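Section 4: Setting up the hanger task

By now you should have both arms powered, homed and talking to the club laptop (if not, go back to Section 3, I'll wait). This section gets you from a bare platform to a rack of hanging cloths that the Sorum scripts can work with. I wrote it in September after Roksolana Boiko and I had set the whole thing up for the Hirville round and I realized the steps were only in our heads.

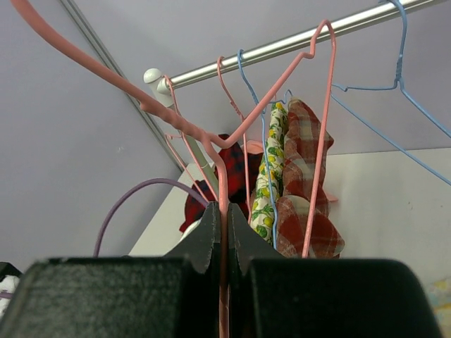
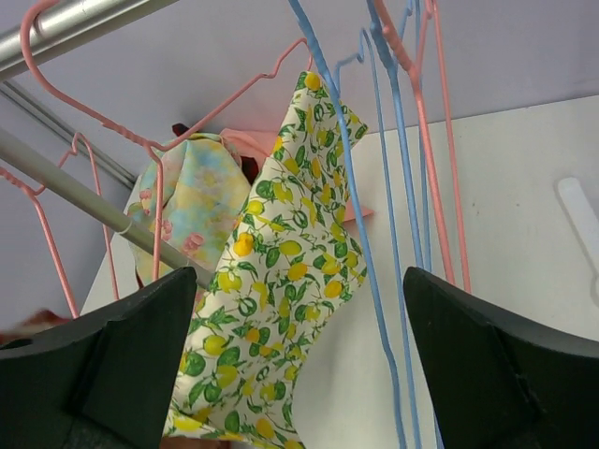
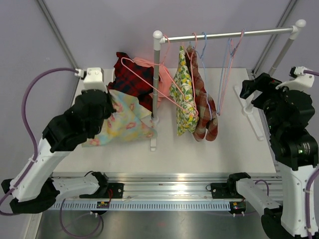

The lemon print shows up in all three, and it's the cloth I'd learn on.

Do I have to use wire hangers, or can I bring plastic ones from home?

Use the wire ones for anything that gets scored. Hirville's rules ask for thin wire hangers with a plain hook, and our grip settings are saved for that thickness. Plastic ones are fine for messing around after the meeting, but make a copy of the settings file first and work in the copy, please!

4.1 Building the rack

1. Clear the platform and wipe it down. Lint gets into everything.

2. Push the two poles into their white feet until they click. If you don't hear a click, take the pole out and turn it a little.

3. Fit the bar across the top and press the end caps on. I do this with the feet still loose, it's so much easier.

4. Line the feet up with the pencil marks and tape them down. Then give the bar a gentle shake. A little wobble is okay, but if the feet slide, tape them again.

Note: The bar should sit 58 cm above the platform. The Dovhaniuk kit booklet gives a different height, and that one is for their taller stand, so ignore it. (I lost a whole evening to that.)

4.2 Loading the hangers and cloths

1. Hook the hangers over the bar with all the openings facing the back wall. Mix pink and blue however you like, the script doesn't care about the color.

2. Leave a thumb's width between hooks to start with. They'll bunch up once the arms get going and you can spread them again between runs.

3. Put the cloths you aren't hanging yet in a loose heap at the left. Don't fold them. Folded cloths make the first pick way too easy, and Zoriana Maksymiv will catch you when she checks the logs!

4. Start Clirnico on the laptop, choose "hanger" and type 2 for the number of arms.

5. Set the grip force to 87 and the travel speed to 940. Those are the club's saved numbers in the program's own units, and they're what we run unless somebody has written something else on the whiteboard.

6. Press Check. Each arm should open and close its gripper once. Left goes first.

Caution: Keep your hands off the rack from the moment you press Check until both arms have gone back to rest. If a cloth slips, let it lie there. Press Stop, wait for the arms, and then reach in.

Caution: Look at the cables before every run. They need enough slack for the arm's whole reach, but a big floppy loop can snag a hook and bring down the rack. Retie anything that hangs near the bar.

4.3 If a hanger gets pulled sideways

This happens a lot with the end hangers. Stop the run, straighten the hanger by hand, and start again from step 6. You don't need to reload Clirnico. If the wire itself is bent, put the hanger in the bent box under the bench and grab a fresh one.

Save your log under your own initials when you finish. Section 5 covers reading it.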